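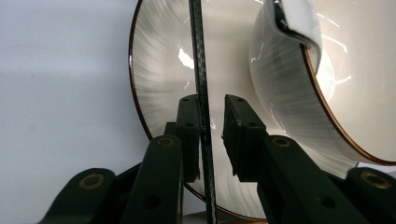
Cikum album release: progress report to the Gasstead Music Fund
1 August 2024
Prepared by Javiera Yáñez, project manager, Iturra Records

Summary
The grant covers recording, manufacturing and release of the second album by Cikum. Recording and mixing are finished. The masters were approved in the last reporting period and the vinyl is at the plant. Store orders are lower than we planned for and direct orders are higher. We are inside the budget on every line except freight.

Manufacturing
We ordered 4000 copies across vinyl and CD. The CDs have been delivered to the warehouse in Istness and checked in. The first vinyl test pressing was rejected for surface noise on side B, near the end of the third track. The plant cut a new lacquer for that side at its own cost. The band and the mastering engineer both listened to the second test pressing and signed off on it. The plant has given us a ship date in the last week of August.

The sleeve was changed once after the first proof. The lyrics on the inner sleeve were too small to read, so two photographs were dropped to make room. The printer did not charge for the change.

Orders to date
Orders and preorders from all sources stand at 3528. This includes copies the distributor has asked for on a sale-or-return basis, so it should not be read as final sales. We will report returns separately once stores have had the record for a full quarter.

So far 94 independent stores have placed orders. Several of them asked whether the album would be sold early anywhere else. Our answer is that the download, the CD and the vinyl all go on sale on the same day, and that the band's own web store will not ship ahead of that day. The two larger chains we approached have not ordered. One is still considering it. The other only wanted the record with an exclusive bonus track, and the band declined.

Sales reporting
Our distributor reports store sales weekly. For copies sold at shows we will use a signed tally sheet from each venue, with the count of stock before and after. Last time these sheets came in late and some were incomplete. For this release the tour manager will send them the morning after each show, and I will match them against the stock list before anything goes to the chart company.
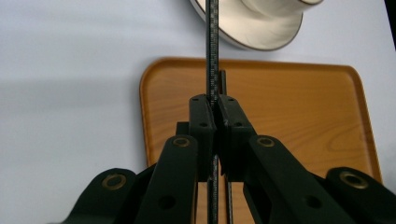

Black gripper jaws closed on a thin, dark rod.

Promotion
The first single went to radio in the spring and was added by college and community stations. The second single goes out in August with a video, which is being edited now. Press copies have been mailed. We have two confirmed reviews and one interview, and we are waiting to hear from the rest.

The release show will be at the Istness Ballroom. The contract is signed and the deposit is paid. Tickets are not on sale yet.

Budget
Freight from the plant will come in about 2 percent over the approved line. We propose to cover this from the amount left over in mixing. No extra money is requested, but we need the Fund's written approval to move it between lines.

Next steps
Receive the vinyl and ship to stores. Put release show tickets on sale. Deliver the finished video. Send the Fund a copy of each format along with the next report.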